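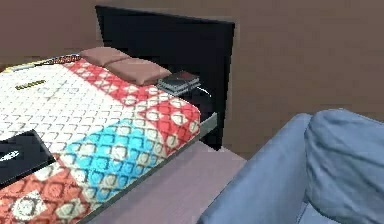 Hi all,

Back from the Goston trade forum and finally through my inbox, so sorry for the silence! Birsen asked this last week:

> Does anyone know if the delegate fee covers the second day? The form says 345 but the email from Erkance says 400. I'd also like to know who is speaking on small exporters.
> Birsen Gezer

It's 400 for both days, Birsen, and 345 if you only want the first one (the form is out of date, I've told them twice). Yanling Lü has the small exporters slot, straight after lunch, and Marlies Grabner is chairing the energy panel now that Bogumił has moved over to ports and customs.
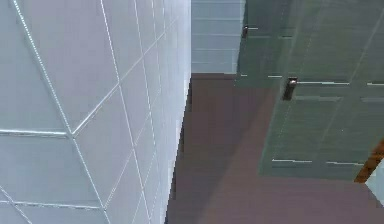 Numbers are looking good – 43 firms have signed up so far, and the hall at Nair holds far more than that, so do bring a colleague. What we're still short of is anyone from the Tunda side who can talk about border delays. I've written to two people and heard nothing back. If you have a contact there, please send them my way, even if they can only manage an hour.

Papers for the customs session to Bogumił by the end of October please, 2,000 words at most. He will cut them if you don't!

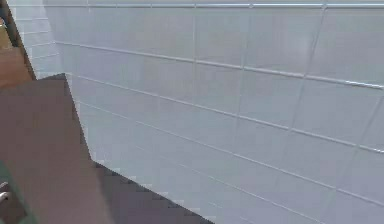 Pale wall tiles with a metallic-looking trim along the top.

Cheers,
Shengli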